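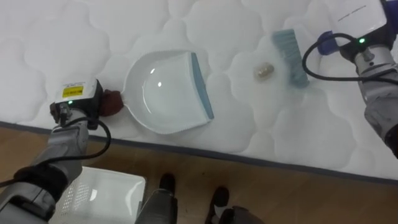 White dustpan on a quilted mattress.

Home | Features | Kit | Yard Life | Back Issues | Subscribe

Sixteen Metres of Drain and a Very Loud Trailer
October 10, 2024
By Kobina Quansah

I have wanted a go on a drain jetter since I was small enough to be told to stand back from one. We lived at the bottom of a hill, the drains at the bottom of a hill do what they do, and every so often a man would turn up with a trailer and a hose and make the whole street smell. I thought he had the best job going. So when the people at El Ouafi, who run a hire yard on the Rollodham bypass, offered me a morning with their new Groneo trailer unit, I said yes before I'd asked what I'd be putting it down.

A blocked surface-water drain behind a tyre place, as it happened. Very glamorous! It runs for 16 metres from the gully to the first chamber, and it had been backing up every time there was a decent shower. Silt mostly, with some roots at the far end, and years of whatever comes off a tyre-fitting bay.

The Groneo is a trailer jetter of the sort you'd tow behind an ordinary van. Water tank at the back over the axle, diesel engine in the middle, hose reel at the front on a swivel. I like the swivel a lot. On the older unit the yard still hires out, the reel is fixed, so you have to park the trailer pointing at the job or else drag the hose round a corner and wear a flat on it. With this one I reversed in badly (I always reverse in badly), swung the reel round and got on with it.

Starting it is a key and a bit of patience. Then it's loud, and I mean proper loud, ear defenders on before you even think about it. There's a remote on a lanyard for the pump, so you can stand at the manhole and shut the water off yourself without waving your arms at somebody by the trailer. I'd have paid extra for that alone. The button on mine was stiff with gloves on, and I ended up using the side of my thumb.

Now, nozzles. I could go on about nozzles all day and my family will tell you I have. If you've never looked at one closely, a jetting nozzle is a stubby lump of steel with holes drilled in it, and the holes at the back point backwards. That's what pulls the hose up the pipe. People expect the water to come out of the front and bash through the blockage, and some of it does if you've got a front jet, but the rear jets are doing the hauling and they're doing the washing too, dragging all the muck back towards you as you reel in.

The yard had put two in the box for me, both from Flitiseo. One was a plain bullet with a front jet, for poking a hole through. The other was a flat-bottomed thing they call a sledge, heavier, made to sit on the floor of the pipe and shift silt. I went up with the bullet first, working from the downstream chamber, and felt it stop dead a bit past halfway. You do feel it, too. The hose goes from a steady tug to a sort of shudder, and you ease it back and let it have another nibble. Don't shove it. A jetter hose that's being shoved will quite happily turn round and come back to see you, especially in a bigger pipe, and you don't want to be leaning over the hole when it does.

It went through on the third nibble and the gully gave an enormous belch. I may have cheered.

After that it was the sledge, up and back, up and back, slow on the return. Everyone rushes the return, me included. The pull up the pipe is the fun bit and winding in feels like tidying up, but it's the winding in that does the cleaning. I made four passes, and by the last one the water arriving in the chamber had gone from black to a weak tea colour. I shovelled out a good deal of grit (wear the long gloves, and wash like a surgeon afterwards) and ran a bucket down the gully to see it away.

The roots are a different story. The bullet had made a hole in them and the sledge had given them a haircut, and they will be back. What that pipe needs is a root cutter and then somebody to look at the joint they're getting in through. I told the tyre people so and they nodded in the way people nod when they're going to ring you again in December.

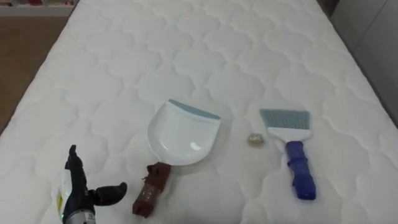 What I'd change

The tank, first of all. It's a sensible size for towing, but I was watching the sight gauge by the end of the second sledge pass and had to stop for a refill off the standpipe. If you're working somewhere without a water supply you'll want to plan your passes, or bring a bowser. The low-water cut-out works, I'm pleased to say. It tripped on me while I was daydreaming and saved the pump.

The hose guide is a bit mean as well. It's a little roller on an arm and it's supposed to lay the hose evenly on the reel, which it does if you wind in nicely and doesn't if you're in a hurry. I got a crossed turn and had to pay half of it out again over wet concrete. A second roller would sort it.

And could somebody please put a proper locker on one of these? The nozzles, the manhole keys, the gloves and my sandwiches all lived in the same plastic crate, and I leave you to imagine the sandwiches.

Hire or buy?

For most of us it's hire. If you've got a site with one awkward drain, two mornings a year with a hired Groneo will keep on top of it, and El Ouafi will go through the controls with you at the gate and check you've got your gloves and visor. Drain it down before you take it back if there's any frost about. Water left sitting in a pump head will crack it overnight, and that bill will be yours.

Contact the features desk | Copyright 2024, all rights reserved | Back to top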